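About Griltinex

Griltinex tests and documents interior floor coatings for contractors, building owners and coating makers. We do not sell coatings and we do not install them. Our work covers sample preparation, adhesion and wear testing, moisture checks on site, and written reports.

The company was started by Delphine Ruiz-Ortega and Cletus Tran, who had worked together at a flooring contractor and spent much of that time on callbacks. Most of the failures they were sent to look at had been blamed on the product. In the larger share of those cases the cause was in the surface preparation or in slab moisture that had never been measured. They set up a small lab to run those checks before the job instead of after it. The lab is still on the same site, with the bench area extended once into the unit next door.

What we test

Standard work includes pull-off adhesion, abrasion loss, gloss retention, chemical spotting and slip resistance in wet and dry conditions. Panels are conditioned at a fixed temperature and humidity before testing, and the conditioning log is attached to the report. Clients may supply their own panels, or we will cast and coat them from material sent in sealed containers. We do not accept opened containers for comparison work.

Each panel or floor area is divided before testing so that results can be traced to a position. Positions are recorded by row and column, starting from the corner nearest the door on site work and from the stamped corner on panels. A reading without a position is thrown out and taken again.
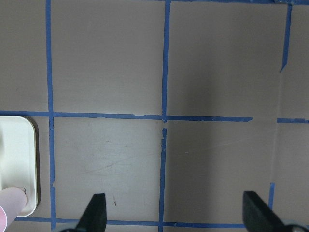
Site visits

We work within 100 miles of the lab. A site visit takes two people and usually one working day for a single floor level. The slab must be accessible, the building must be closed in, and the heating or cooling should be running at its normal setting. If the space is not at service conditions we can still take readings, but the report will say so on the first page.

Moisture probes stay in the slab between visits. Please tell other trades to leave the caps alone. A disturbed probe means a new hole and a new waiting period, and the second visit is billed.

Reports

Reports list the method, the equipment and its calibration status, every individual reading, and any departure from the method. We do not issue summary-only reports. Records are kept for six years, and a client can ask for copies at any point in that time.

People

Delphine Ruiz-Ortega, lab director
Cletus Tran, site testing
Paloma Ridgeway, reports and records
Dexter Abernathy, sample preparation
Thenmozhi Rai, scheduling and client accounts

The lab closes for equipment calibration for part of November. Samples can still be delivered during that period, but conditioning will not start until the lab reopens. Questions about booking go to Thenmozhi, and questions about an issued report go to Paloma with the report number in the subject line.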